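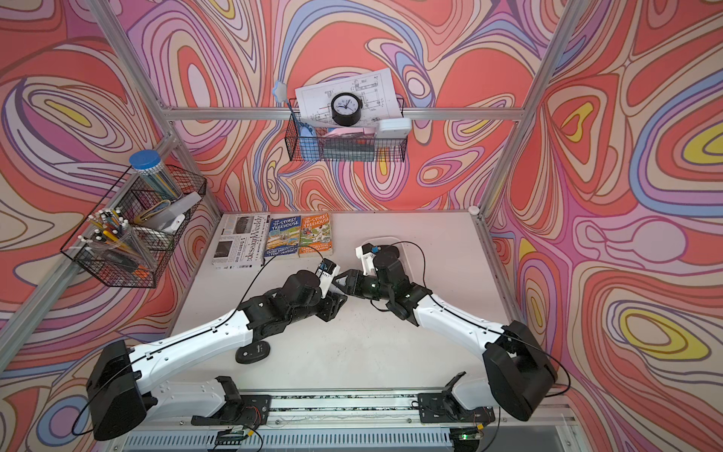 How often should the Brater label printer be cleaned?

After every 500 labels, or whenever you change the roll, whichever comes first. The sales leaflet says it cleans itself. Treat that as a hope.

4.2 Cleaning the print head

1. Switch off at the wall. The button on the front only puts the printer to sleep.
2. Leave the lid open for 13 minutes. The leaflet says 2, but the metal bar beside the head still burns fingers at that point.
3. Lift out the roll and put it somewhere clean.
4. Wipe the head in one direction with a lint-free cloth and a little alcohol. Do not scrub.
5. Turn the rubber roller by hand and wipe it as it goes round.

CAUTION: Never use a blade to lift a stuck label. The coating on the head is thin and the warranty does not cover scratches.

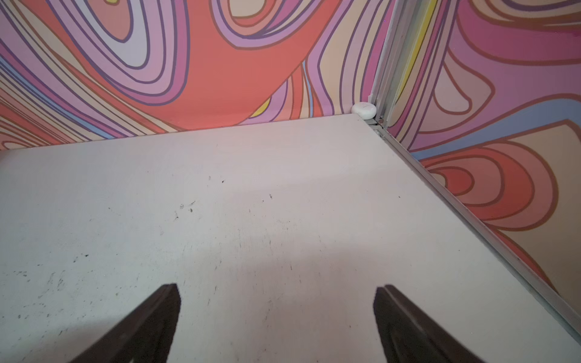
6. Let the alcohol dry fully, then refit the roll with the printed side up.
7. Close the lid until both catches click. One click is a jam waiting to happen.
8. Print the test page from the menu.

Note: The "Head OK" message only tells you the head has power. Look at the test page for white lines instead. If you find any, repeat steps 1 to 8 once. A third go has never helped on any unit we have had back.

Note: Jurkum cleaning cards are sold as a replacement for this job. We found they move the glue along the roller and leave most of it there.

4.3 Setting the darkness

The factory setting is 80, which wears the head and makes barcodes bleed. Start lower and raise it only if the print looks grey.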